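Unit 4: Batch Jobs and Record Locking in Business Applications
Course notes, Damián Escobedo
Revised 22/11/2024

4.1 Background and online work

A business application runs two kinds of work. Online work is started by a user at a screen and should return within a second or so. Batch work is started by a scheduler and may run for hours. Both read and write the same tables, and most of the trouble in this unit comes from that fact.

In the Huerta order system used in the labs, online work goes through the dialog server and batch work through the job server. The two servers share one database. A job has a name, a start condition, a user ID and one or more steps. Each step calls a single program with a saved set of input values, called a variant.

4.2 Start conditions

A job may start at a fixed time, after another job ends, or when an event is raised. Fixed times are easy to set up but carry a hidden risk. If the load job normally ends at 2 a.m. and the billing job is set for 2:15, a slow load will let billing run on partial data. Use a job dependency wherever one program needs the output of another.

Events are raised by a program or by an outside system. The Ernis interface raises one event per file received. If no job is waiting on the event, it is lost. It is not stored for later.
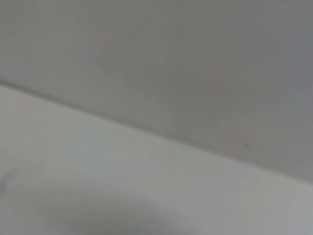 4.3 Logical locks

A database lock lasts only until the next commit. A dialog transaction may span several screens, with a commit between each, so the database lock cannot protect a record for the whole time the user is editing it. The application keeps its own lock table for this purpose.

Each entry holds the table name, the key, the lock mode and the owner. Shared mode allows other readers that also ask for shared mode. Exclusive mode blocks every other request on that key. A program that does not ask for a lock is not stopped by one – the lock table works only if every program checks it.

4.4 Commit size in batch programs

The Plevden data set has 1,778 open orders. Updating all of them in one unit of work holds every lock until the end. Committing after each order frees the locks early but adds overhead and makes restart harder. The lab program commits every 608 records and writes the last finished key to a control table. After a failure, it reads that key and goes on from the next one.

The control table must be updated in the same unit of work as the orders. If it is committed separately, a failure between the two commits leaves the key and the data out of step.

Lab work

Run the update on the Plolville client with a commit size of 960, stop it after the first commit, and restart it. Hand in the job log and the control table contents before and after the restart. Reading for December: chapter on update tasks, sections 1 and 2.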